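Notness Home Goods, Clusville store
Staff meeting minutes, May 2025
Notes: Sheyla Ospina

1. Hangers. The new color range is such a hit with the team! Agreed to hang each bundle by color, label facing out, so the pinks and blues really pop from the aisle.

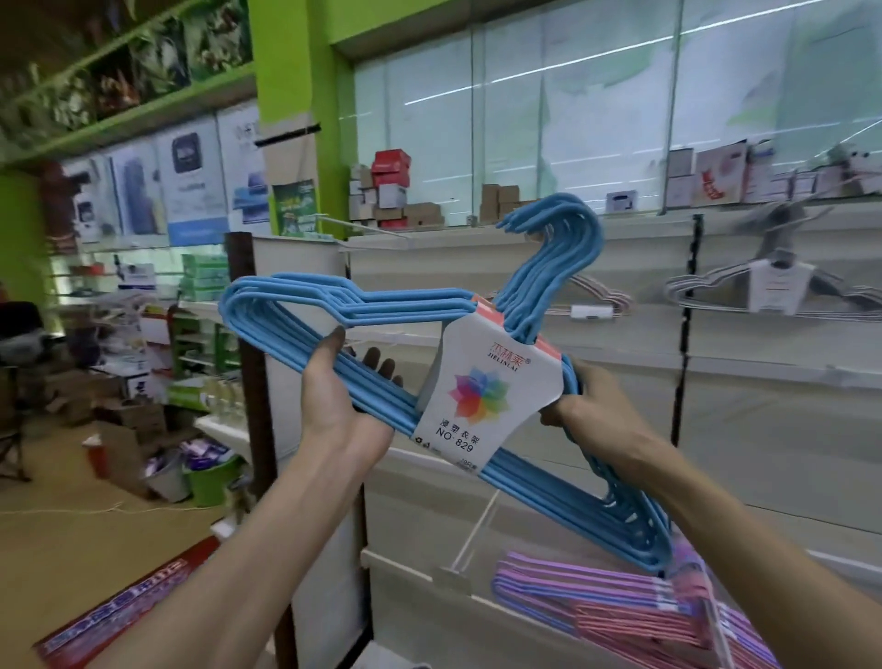
Sheyla would love the lilac next to the light blue. Everyone liked that, so lilac moves over.

2. Squaring up. Bundles get straightened before they go on display, hooks all one way, paper band left on.
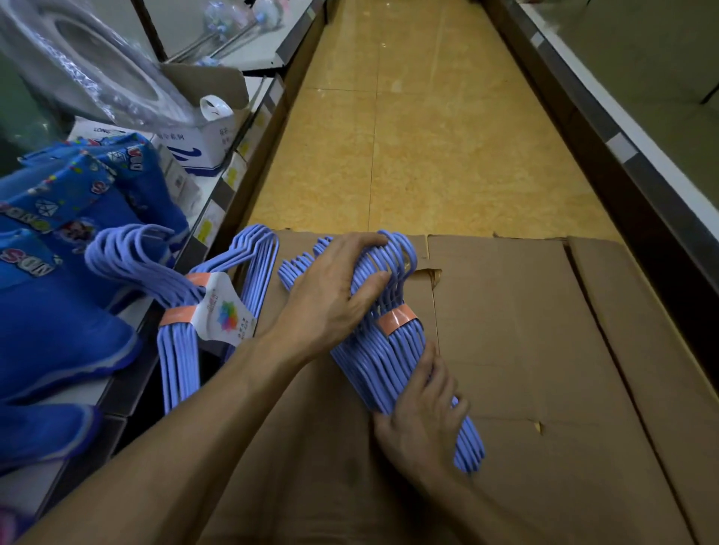 Can we split a bundle for a customer who wants only a few?
Full bundles only for now, and we'll look at it again with the Waaka order.

3. Lower shelf. Great progress since February. Sort the mixed colors first, then fill.

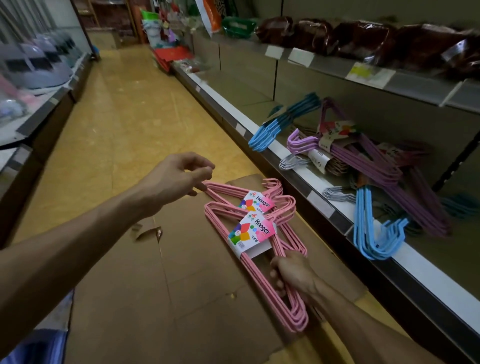
Pink goes up last. Flat cardboard goes out back at closing.

Comments
Menier: Love the color idea!
Dee: Can we do the baskets next?

Recent
February minutes
Price label refresh
Summer aisle plan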